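3.2 Shelving and point-of-use storage

The second part of the study looked at racks, meaning the open metal units that stand next to the vehicle and hold whatever the fitter is going to need in the next while. Not the main store. Earlier work (see section 2) deals almost entirely with the main store and treats the rack as a kind of ledge. We think that misses most of the walking.

Four sites, all light vehicle work: Bivine, Greramon and two bays at Fontes, which we count separately because the crews don't share gear. Each site kept its own layout for the first 16 shifts, then changed to ours. Ours was simple. Top shelf for the part in hand and its tray, nothing else. Lower level for crates, stacked, heavy stuff at the bottom. Labels facing out wherever the part has a label. No parts on the floor, ever, though this was broken at every site and we stopped writing it up.

The top shelf rule caused the most argument. Fitters like to use that height for everything: rags, gloves, coffee, the paperwork. Fair enough, it's waist height or near it and you don't have to bend. But a part set down among rags gets picked up twice, and small tabs and lugs catch on cloth. A long tray laid lengthwise along the shelf keeps the part in one spot and leaves the front edge clear for a hand. Trays with open sides were prefered to solid ones at three sites out of the four, mainly for seeing in without leaning over. Figure 6 gives the arrangement at the shelf, with the crates on the level under it and the car directly behind.

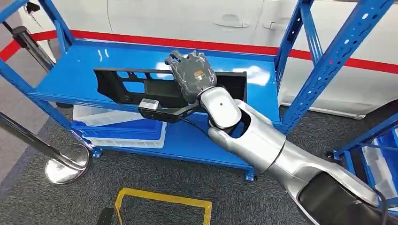
Figure 6. Dark grey automotive part over the black tray, top shelf of the blue rack. Stacked crates below.

Ka-ming Poon, reading a draft of this section, objected that the rack shouldn't be that close to the car at all, that a perforated upright will mark a door sooner or later and a tidy shelf is no comfort to the owner. Poon would put the rack a full door swing away and accept the extra steps. We take the point on paint. On steps we disagree, see Table 4, where the moved-back layout at Greramon lost nearly everything gained from clearing the top shelf.

Crates next. Translucent ones do better than coloured for anything small, no surprise, you can see when they're getting low. Coloured crates were kept for returns at Bivine and for nothing in particular elsewhere. Mixed stacks were common. Lids slow people down; 41 lids were issued at the start and by January most were in a pile behind the compressor. We don't reccomend lids.

Rack finish matters less than expected. Gloss paint wipes clean but throws glare off overhead lights, and two fitters complained that dark parts were hard to read against it. A matte mat on the shelf fixed that (Flonano supplied the mats, no charge, no say in the results). Mats curl at the corners after a while. Tape helps.

Limits: small crews, no night shifts, and the second Fontes bay changed supervisors halfway through. Pick times for that bay are reported separately in 3.3.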